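Chapter 4
Putting Things Away

The Maltham school club meets on Tuesday and has one task this term: a two-handed robot must put office folders into a cupboard. In this chapter you will plan the same task for your own robot. Begin with the hands. Each finger needs a closed and an open position, and both must be written down before any arm moves. 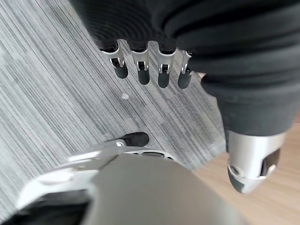
The club then splits the task into short steps: open the doors, take hold, tilt, slide in, let go. Allow 30 minutes to write your own list.

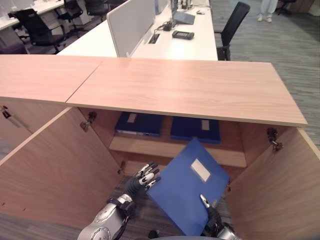

Ilham Tarigan would add a step between tilting and sliding: "Stop and check the shelf edge. We left that out, and the Ruvholm team didn't."

Doors come next. An open door takes up floor space, so mark its full swing on your plan.

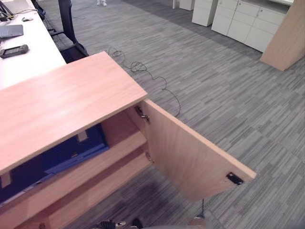
Fig. 4.3 Cabinet with its right-hand door open.

Keep your plan for Exercise 4.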